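From: Altatetti Play Library, Collections Desk
To: Member Lending Sites mailing list
Date: 26 Mar 2024
Subject: Re: Play food sets, mixed pieces and return checks

Dear colleagues,

Thank you to the Skasley site for the message quoted at the end of this one. Several other sites have written to us with similar questions, and we are therefore replying to the full list.

The play food sets remain the most requested category in the lending collection. There are 243 sets in circulation, holding a little over 2,000 pieces when complete. Pieces from different sets are frequently returned together, and the contents cards in the older boxes do not always agree with the current catalog. The Collections Desk accepts that the written guidance on this point has been unclear. The following arrangements apply from now on and replace section 8 of the site handbook.

Fruit and vegetable pieces are no longer to be matched to a particular box. A red apple is a red apple for lending purposes, and may be placed in any produce set that is short of one. The same applies to squash, star fruit slices and all other single-item plastic produce. Sites should keep one shared stock of these pieces and make up each set from it when a reservation is received.

Sorting is best done on a dark, plain surface. Light-colored trays and bowls are easier to find against it, and small pieces are less likely to be left behind.

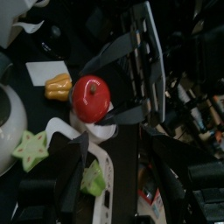
Toy apple, squash and star fruit pieces with a white tray and bowl on a black tabletop.

Bowls, trays and other serving items are to be treated differently. They vary in size, and the storage boxes were chosen to fit them. Please continue to return each of these to its own box. Ceramic items must be wrapped separately and should never be packed beneath other contents. Trays with perforations along the side should be brushed out before washing, as crumbs and modeling dough collect in the openings.

Printed lettering on a piece does not affect whether it may be lent. Sites have asked whether worn or faint lettering should be reported as damage. It should not. Please report only cracks, sharp edges, loose parts and stems that can be pulled away from the fruit. A piece with any of these faults must be withdrawn the same day and entered on the withdrawal sheet under the catalog number of the set, followed by the name of the piece.

Replacement produce may be requested from the Mangundap store. Requests received before the end of the month are normally sent with the next scheduled delivery. Serving items cannot be replaced singly at present, and a set with a missing bowl or tray should be held back from lending until the Collections Desk has replied.

Revised contents cards will be issued in July. Until then, please cross out the piece count on the existing card in ink and leave the rest of the card as it is.

Questions may be sent to this list or to the Collections Desk directly.

Collections Desk
Altatetti Play Library

Skasley Lending Site wrote:

> Dear Collections Desk,
>
> We request guidance on the produce sets. Set 3507 came back to us
> with two apples and no squash, while the set returned after it had
> squash but no apple. The contents cards ask for one of each. Are we
> permitted to move pieces between boxes, or must both sets be held
> until the families have been contacted?
>
> We would also like to know whether the lettering on the fruit has to
> be legible. On several of our pieces it has nearly worn away.
>
> Finally, is there a preferred method for cleaning the trays with
> small holes? A cloth does not reach into them.
>
> With thanks,
> Skasley Lending Site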